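The Demell Letter
2021-01-25
Sleeping better in a cold house

Okay, so a bunch of you wrote back after the last letter asking what I meant when I said I'd "fixed my sleep," and I feel a little bad, because I tossed that off in one line at the bottom next to the soup recipe. Fixed is a strong word! But I do sleep a lot better than I did back in June, and most of it comes down to being warm in the right places and cool in the others.

Some background if you're new. I live in a drafty old rental at the top of the hill in Demell, and the bedroom is on the north side. The furnace is older than I am. I used to crank it up before bed, fall asleep sweating, and then wake up at 2 with a dry throat and one freezing foot. I did this for years. I'd lie there and think about work, and then I'd look at my phone, and then it was morning.

The first thing I changed was the thermostat. I turn it down before I brush my teeth now, so the room is already cooling off when I get in. It felt terrible for the first few nights (I wore a hat, I'm not proud) and then I stopped noticing. My gas bill went down too, which made me very smug until I spent the savings on wool socks.

Socks are the second thing. I know people have strong feelings about socks in bed and I used to be one of them. But if my feet are cold I can't fall asleep, period, and a loose pair of wool ones does more for me than a whole extra blanket. Loose is the important part. The tight ones leave marks and I kick them off anyway, and then I find them in the pillowcase when I do laundry.

Third, the window. I crack it open just a little, even in January. I got this from my grandmother, who slept with hers open all winter and thought the rest of us were soft. The air in that room gets so stale overnight with everything shut. If there's wind I skip it.

Now, layers, which is what most of you asked about. I'm a big believer in one fluffy thing and one flat thing. The fluffy thing is the duvet and it stays on all year, more or less. The flat thing is a plain piece of fabric on top that I can pull up or shove away without really waking up. I had a heavy quilt from Grurneo for a while, and it's beautiful, but it weighed a ton and slid off on the wall side every single night. It lives on the couch now and the couch is thrilled. Something thin works better for me, and it goes over just one half of the bed if you share with somebody who runs hot.

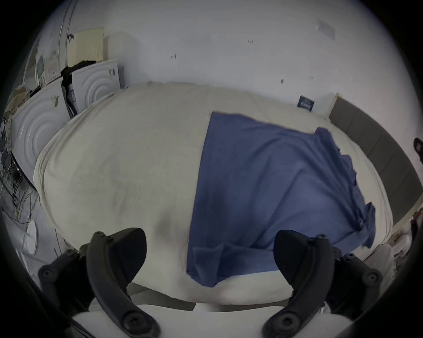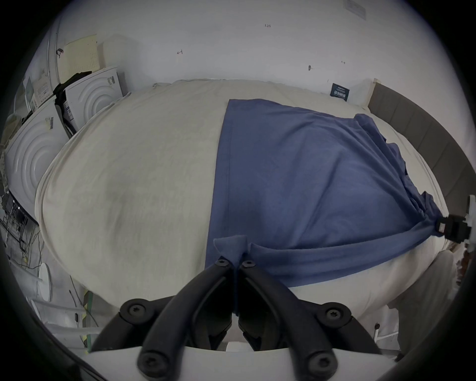
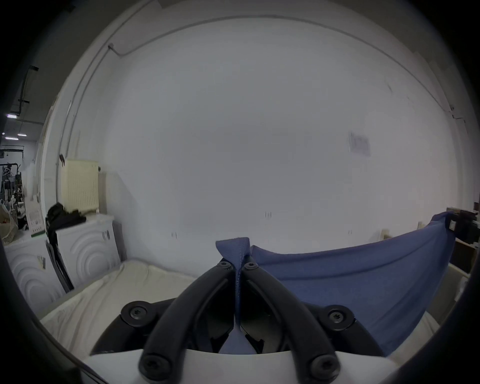 As for washing all this stuff, I do the thin layer with the sheets and the duvet when I remember, usually at the big machines at Ustard on Mill Street. Mine at home can't handle it; the middle never gets clean and the drum makes a noise like a truck backing over a mailbox. Dry it longer than you think you need to. I once put one back on the bed when the corners were still a bit damp and regretted it by midnight.

A few of you asked about tea. I like the linden one from Dönmez, the little grocery next to the bus stop, but I'm not going to claim it knocks me out. I think it's mostly that I have to stand in the kitchen for 5 minutes and wait for it, and my phone is in the other room. Drink it early, though, or you'll be up again for a different reason.

What didn't work: the weighted eye mask, the rain sounds (I just had to pee), and going to bed at nine. I lay there wide awake and mad about it. I go when I'm tired now, even if it's late, and I get up at the same time either way.

I still have bad nights. Last week I was up for ages over an email I hadn't even sent yet. But I don't dread going to bed anymore, and that's been a nice change this winter.

If you've got your own cold-house tricks, hit reply and tell me, especially if you've found a hot water bottle that doesn't smell like a tire. Next time I'm writing about bread again, and yes, I'll put the oven temperature in this time.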